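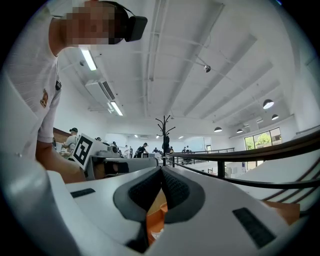

Molley pendants in black, four of them, up on our workroom ceiling.

Bought as a set from Laltalier, £198 the lot. Came in 6 days, one box a bit bashed, lamps fine. Fitting is fiddly -- the cord grip is tiny and the instuctions are no help at all. Did the first one twice. Went up at different depths into the room and I like that a lot.

Light is white, quite crisp. Good over the tables, and you can see a dropped screw on the floor now.
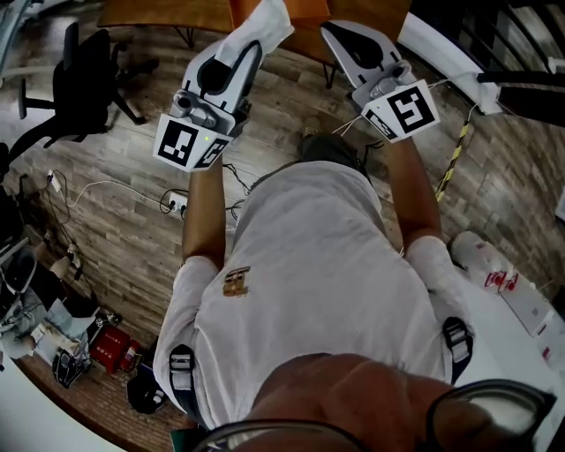
Still need the long fluorescents for proper work though, so dont bin yours. Dust shows on the black too. Looked at the Murix ones first, dearer and no nicer. Four stars. Will update in November if any go.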